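Setting Up the Skuvberg 6 Portable PA for a Small Show

You've got the speakers in the door, so now comes the fun part! The Skuvberg fills a room of up to 3,000 square feet, and it sounds great in spaces much smaller than that.

1. Screw each speaker pole into its base and tighten the collar by hand.

2. Lift the speakers onto the poles, one person per side. Aim them at the crowd, a step or two ahead of the singer's mic. 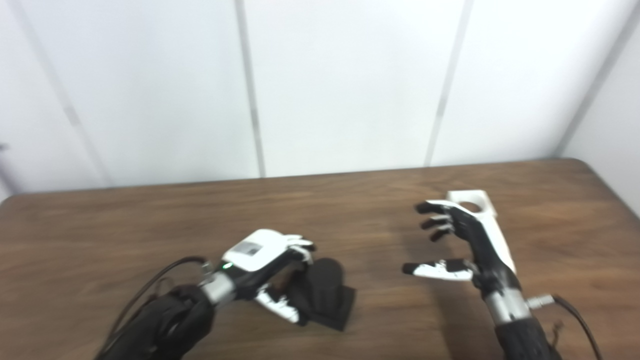

3. Run the two long cables from MAIN OUT to the speakers. Leave some slack at both ends — drummers love to move things at the last minute.

4. Plug in the vocal mics first, channels 1 and 2. Guitars can wait.

5. Turn on the mixer, then the speakers. At the end of the night, go the other way: speakers off first.

6. Bring MASTER up slowly while someone sings. Really sings! A mumbled "check, check" won't tell you much about a loud chorus.

Note: If the vocals squeal, turn down the monitor before you touch the mains. The Brannigan monitor wedge has its own volume knob on the back.

Caution: Tape down every cable that crosses a walkway. Never hang a speaker from its handle.

Next section: Recording Your Set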